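Workshop & Bench Robotics > Grippers and end effectors
Thread: Stock fingers vs Sugden pads for crockery (two-arm setup)

hermine_m
Posted 25/05/2025

Right, I promised in the cable thread that I'd write up the finger comparison, so off we go. Two small arms on one table, and the job is plates into a wire rack. I've had the stock fingers on for ages and finally got hold of a set of the Sugden pads to try against them. Same controller, same speeds, same crockery.

I did 40 picks with each. Stock fingers dropped or fumbled 29 of theirs across the whole session if I count every slip at the rim (I'm strict!), though only 2 were proper drops. The Sugden pads were miles better on thick rims and, to my annoyance, worse on thin ones. They squash a bit as they close and the plate swings round.
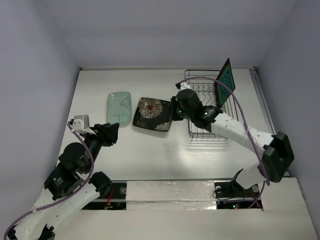 Right arm at the rim of the black flowery plate, teal one standing in the rack.

The glossy glaze is the real pain. The same plate goes up nicely if I grab it near the middle of an edge and rotates like mad if I'm anywhere near a corner. I've been nudging the grasp point by hand each time, and that isn't something I want to keep doing all summer.

Anyone had better luck with thin rims?

steinar_e
Nice to see some numbers. I'm going to disagree about the fingers though. If it only rotates when you grab by the corner, that's a grasp planning problem and new rubber won't fix it. A heavy plate held off centre will turn in any two-finger gripper unless you squeeze it silly. What force are you closing at?

hermine_m
Whatever the default is in the Candura software, I've not touched it. And yes all right, fair point, but the stock ones slip in the middle too! Just less.

abrehet
Default in Candura is far too gentle for ceramics, I had mine up by nearly half before mugs stopped sliding. Go up slowly. I chipped a saucer finding out where the limit was and my sister still brings it up.

Also, how are you picking the grasp point, off the overhead view or the wrist camera? I'd ditch the overhead one for the last bit of the approach. My calibration drifts all the time and a few millimetres matters loads on a thin rim.

hermine_m
Overhead for finding the plate, then wrist for the last bit. I do like the wrist view, mainly for telling when things are stacked. With two of the black plates on top of each other and slightly askew, you get the dark band of the lower one poking out down the left, and that's my cue to come in higher. 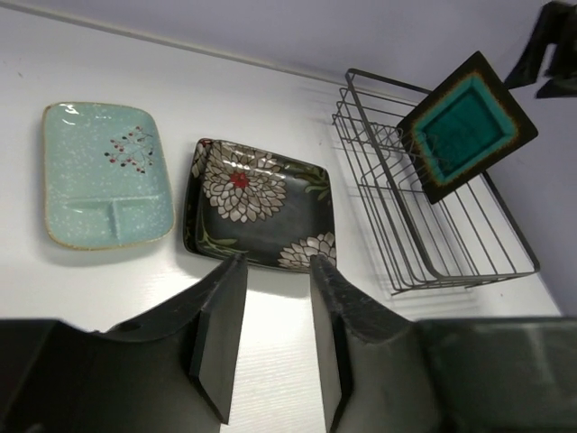
Where it lets me down is judging how far the tips are from the plate. They're so close to the lens that the bases go to mush, and I end up guessing at height. I've been stopping short, creeping down and hoping. The divided blue plate is easier because the ridges give the depth estimate something to chew on, while plain black glaze gives it next to nothing.

steinar_e
Black and shiny is the worst case for stereo, full stop. Stick a bit of matt tape on the rim for testing and see if your height error goes away. If it does, you know it's the camera and you can stop buying pads.

thr_skov
Late tests on mine agree with Hermine more than Steinar. I swapped from stock to a set of Prellemier fingers with a little lip at the end, changed nothing in the planner, and the thin rims stopped turning. The lip goes under the rim so you aren't relying on friction. They are a nuisance with stacks, mind you, the lip wants to pick up both.

steinar_e
So you've swapped one problem for another :)

thr_skov
A problem I can live with. I don't stack.

maxi_p
Has anyone used the Anditz ones? I'm in the market and the price seems daft for what they are.

abrehet
Tried a borrowed pair in November. Lovely finish, but too wide to get between rack dividers, so I gave them back.

hermine_m
Ooh, that rules them out for me then, it's tight enough in that rack as it is. Plan is: force up a notch, tape on the rim as Steinar says, then another 40 with the stock fingers before I spend any money. Þröstur, could you post the dimensions of that lip? I might have a go at printing one.

thr_skov
Will measure it tonight when I'm back at the bench.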